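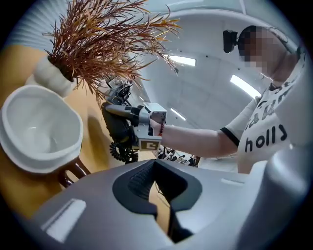 Figure 4. White bowl and vase on a wooden tabletop.

3.2 Sample
The study covered 205 players in the Votstead girls' basketball league. Shot records came from 1672 game entries kept by team scorers.

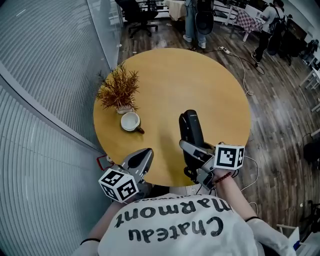
3.3 Free Throw Accuracy
Players who rested before the fourth quarter made more of their late free throws. The effect was weaker in road games.
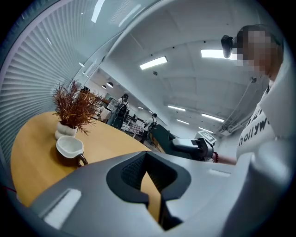

Essien reported a similar pattern among college guards, but used a smaller set of about 1300 attempts. Playoff games were left out of both studies.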